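Running a Community Building: Evening Course
Session 3: Who holds the keys, and who pays for the roof?

Welcome back, and thank you for squeezing in again. I know the room was on the warm side last time, so do bring a drink with you. These notes cover what we talked through in the first half and the bits I rushed at the end (sorry!), and there's a small piece of reading to do before we meet again.

Last time we left the Tullasley group with a lease in their hands and a building they were longing to open. Lovely moment, and I hope you all get one like it. But a lease is a long document, and the part that matters most on a wet morning in March is usually buried a good way in — the repairing clause. Please read yours slowly, with a pencil. If it says "full repairing", then the roof, the gutters, the boiler and the drains are yours to look after, even if they were in a sorry state on the day you signed. A schedule of condition, with dated photographs, agreed by both sides and attached to the lease, can limit what you're asked to put right later on. Ask for one early, while everybody is still being friendly.

Gunārs Vasiliauskas came along to tell us about the old Plodero hall, where the group took on the building first and asked about the drains afterwards. I won't repeat the whole sorry tale, but his advice was to walk round with a surveyor before you agree any terms, and to go down to the cellar yourself as well.
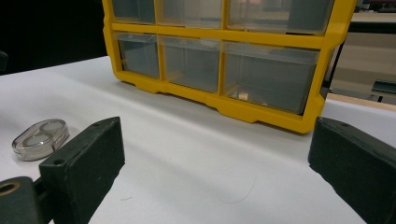

Yellow parts organiser with clear plastic drawers.

Now, hire charges. Most of you said you'd picked your hourly rate by ringing the church hall up the road and knocking a little off, and I do understand why! Try it the other way round this time. Add up what it costs to keep the doors open for a year (heating, insurance, cleaning, water, the licence, and something set aside for repairs), then divide it by the hours you can honestly expect to let. The Celletti Rooms reckoned on 8 hours a week in their first winter and were glad they hadn't been bolder. You may well want a lower rate for local groups and a higher one for parties and firms, and that's perfectly all right, so long as it's written down and everyone gets the same answer when they telephone.

A word on deposits too. Sibel Erdem asked whether £200 was too much for a birthday party. I'd say it depends on your floor, but do put the return date in the hire agreement and stick to it.

Before next time

Read pages 2 to 8 of the Rastogi handbook, the part on leases and licences. Find the repairing clause in your own lease, or in the sample one at the back, and write out in your own words what it asks of you. Half a page is plenty. Bring a rough list of your yearly running costs as well — guesses are welcome, and we'll go through them together after the tea break.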